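Viewer Help: Watching Jekalen

Frequently asked questions about episodes, voting and cast news for the current season of Jekalen, the house-share reality series. Answers are reviewed each November and again before the finale.

Episodes and viewing

When do new episodes go up?
New episodes are released at 7:30 pm Eastern on the Dukus app and on the Dukus website. The broadcast version runs at the same time but is shorter. The streaming version includes the confessionals removed for broadcast.

How many episodes are in the season?
The season has 40 episodes, counting the two reunion specials. Recap programs are listed separately in the catalogue and do not count toward the total.

Why is an episode missing from my list?
Check the profile first. Profiles with a maturity setting below 14+ hide any episode with a coarse language advisory. If the setting is correct, sign out, close the app and sign in again. Downloads expire four days after first play and must be requested again.

Are captions and described video available?
English and French captions are available on every episode. Described video is added after broadcast, normally before the next episode airs. It is not offered on the live stream.

Voting

Who can vote?
Any registered account holder aged 18 or over with a Canadian postal code. One account is permitted per person. Duplicate accounts are removed before the count and their votes are void.

How many votes do I get?
Two per eviction round. Both may go to the same housemate. Unused votes do not carry over.

Can I change a vote?
No. A vote is final once the confirmation screen appears. If the screen does not appear, the vote was not recorded and can be submitted again while the round is open.

What happens in a tie?
The housemate with the higher total in the previous round stays. In the first round, where no previous total exists, the head of household decides on air. This procedure was used once, when Nurhan Akgül was kept over Nevzat Işık.

Cast and rumours

Did Nevzat and Nurhan get engaged?
Neither has announced an engagement. The ring shown in the reunion trailer belongs to a challenge prop set. This entry will be updated if either of them makes a statement.

Is Nevzat coming back?
He is under contract for the reunion specials only. Reports of a return as a full housemate began on a fan forum and have not been confirmed by Ertürk, the production company.

Do you publish spoilers?
Eviction results are posted once the episode has ended in the Pacific time zone. Cast pages are locked until then – the elimination label and final placement are both withheld.

Can I contact a housemate?
Fan mail is accepted at the Ertürk mailing address and forwarded at the end of the season. Parcels containing food, liquids or batteries are returned to the sender. Cheques and cash should not be enclosed.

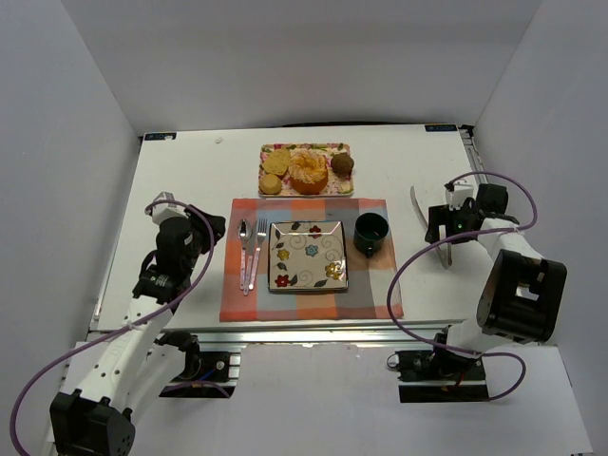 TICKETS AND ACCOUNTS

How do I get reunion audience tickets?
Tickets are free and allocated by ballot through Drullis, the ticketing agent. Each application covers a maximum of two seats. Photo identification is checked at the door and the name must match the booking.

Can I transfer a ticket?
No. Return it through the Drullis account page and it will go to the next name on the waiting list.

How do I cancel my Dukus subscription?
Open Account, then Plan, then Cancel. Access continues to the end of the billing period. Subscriptions bought through a television or phone provider must be cancelled with that provider.

Related
Jekalen eviction order, all seasons
Head of household rules explained
Reunion specials: seating and arrival times
Nurhan Akgül: cast profile

This site uses cookies to remember your region and caption settings. Manage preferences | Accept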